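Sorting Objects on the Patio Table: Questions From the Floor
Pennington site, updated December 2, 2018
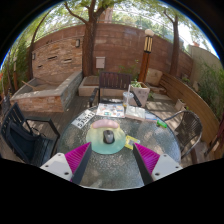 Delia Olivares wants it noted before anyone reads further that she asked for an FAQ in August, and that a page arriving this late had better include the bit about breaks. It does, Delia. Keep going.

What is being automated, exactly?
Clearing and sorting. Until this year, everything left behind on the guest tables was picked up by hand, dropped in a tote and carried to the back room, where one of us decided whether it was trash, lost property or ours. The Trondus gripper is being taught the picking up. The deciding is still done by people, who remain undefeated at knowing that a lighter and a candy wrapper go in different bins.

Why does it practice on such odd stuff?
Guests leave odd stuff. A computer mouse, a magazine, a cup with a straw in it and a couple of small cards is a fairly tame table. Flat things are the hard part. A card lying on textured glass gives the fingers very little to get under, and glossy paper slides. If you have ever tried to lift a playing card while wearing oven mitts, you have the idea.

Am I losing my job?
No positions are being cut at Pennington through the end of the pilot. We know "through the end of the pilot" is the kind of phrase that makes people update their resumes, so we asked for something longer. What we got in writing is that any change to headcount comes with 11 weeks' notice and a meeting at which questions are allowed. The letter is pinned up by the time clock. Somebody has already drawn a mustache on it.

So what changes for me?
Mostly your afternoon. Two people per shift rotate onto demonstration work, meaning you hold the gripper tool and clear tables with it while it records how you do it. It is slower than using your hands, and you will feel silly. That wears off by the second day, or at least everyone else stops watching.

Do I get paid more for teaching it?
Yes - 2 dollars an hour on top of your usual rate, for every hour on the tool. This was not in the first draft of the plan. Thank Rocío Cáceres, who read the first draft out loud in the break room in a tone of voice we can't reproduce in writing.

What about breaks?
Same as ever, plus ten minutes off the tool for each hour on it. Wrists complain. If yours do, say so the same day and you'll be moved to sorting with no effect on the extra pay for that shift.

Does the recording count against me?
The recordings go to Trondus for training and to Skemden for storage. Supervisors don't get them. Your pace on the tool isn't part of your review, and if anyone tells you it is, bring them this page.

How many pickups have we done?
1273 logged as of this update. Drops are logged too. Please don't delete the drops to make your shift look better; the engineers say they want them, and they seem sincere.

Who do I call when it jams?
Extension 2. If the fingers won't open, switch it off first and then call. Do not pry them apart with a butter knife. The pads are soft and the butter knives are numbered now.

Is the Ternum site getting one?
They've asked. We have told them to get the break rules in writing first.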